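Progress report to the Prandamero Fund
Surfaces and Linings work, Lomon workshop
Prepared by Wekesa Mabula
13th January

You asked for a plain account of where the lining work stands and whether the second payment should go out on schedule. My answer is a qualified yes on the first point and "not the whole of it" on the second. The reasons follow.

What the grant was for

The application promised patterned linings and printed work surfaces for small bench enclosures, to be tested against the plain gray panels we had been using. The claim was that people would find the patterned benches easier to work at and would take better care of them. I didn't write that claim and I was doubtful of it when I took over the project in April. I am still doubtful, though a little less so about the second half.

What has been done

The first enclosure is fully lined. The back and both sides have the pink butterfly and moth paper, and the work surface is the white one with the black line drawings of flowers, leaves, birds and butterflies. The paper came from Irner and the surface print from Lema. Both were delivered late, the paper by 18 days.

Hanging the paper took longer than the plan allowed. The plan gave it one afternoon. A dense pattern like this has to be matched at every join, and the first attempt was off by enough that you saw the join before you saw the moths. We stripped the back wall and did it over. I would not trust any future schedule that treats this as a small job.

The printed surface was simpler. It went down in one piece and I have no complaint about the drawing itself. My complaint is that we still don't know how the print holds up to cleaning. Lema's sheet says it can be wiped, and leaves it at that. I have asked twice what it can be wiped with.

What has not been done

Five of the 6 enclosures in the application are still plain. Two have their aluminum frames built and nothing else. The other three are a parts list. The application gave the impression that all of them would be standing by now, and I would rather you heard from me that they are not.

The comparison with the plain panels hasn't been run either. We have 200 comment cards printed and a box to put them in. The cards ask people whether they "enjoy" the bench, and I've asked for that to be rewritten before a single one is handed out. If you stand somebody in front of a wall of orange and purple butterflies and ask if they enjoy it, they will say yes to be polite. I would like to know whether they lose track of small parts against the drawings, whether their eyes get tired, and whether they'd pick this bench over the gray one on an ordinary morning.

Money

The lining budget for the first enclosure was overspent by $328, nearly all of it on replacement paper after the bad join. I've moved this from the travel line, where there was room. If the same thing happened on every remaining enclosure the travel line would not cover it. I suggest we buy one spare roll from Irner now, while the same print run is available, and share it out.

What people are saying

Comments so far are informal and I put little weight on them. Visitors like the first enclosure. They stop at it and they don't stop at the gray ones. That may be worth something to the fund, but it is a different thing from what was promised. One of our own staff says the pink is hard to look at after lunch. Another has asked for the same paper at home.

I will say that the lined bench has been left tidier than the others at the end of the day. It's also the newest, and new things get looked after for a while. Ask me again when it has some scuffs on it.

What I am asking for

Release roughly half of the second payment, enough to line the two frames that are already built. Hold the rest until the comparison has been run with the rewritten cards. If the results are flat, I'd recommend finishing the remaining three in plain gray and returning the difference.

I also need a decision on pattern. The application lets us pick a different paper for each enclosure. I would keep to the same one, or we'll end up comparing wallpapers.

Contact: Lomon workshop office, attention W. Mabula
© Lomon. All rights reserved.
3 comments | 11 shares
Back to top

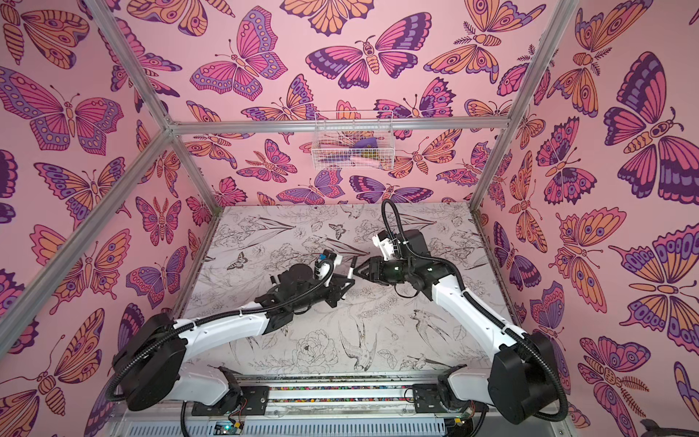 First enclosure with butterfly lining and printed work surface, Lomon workshop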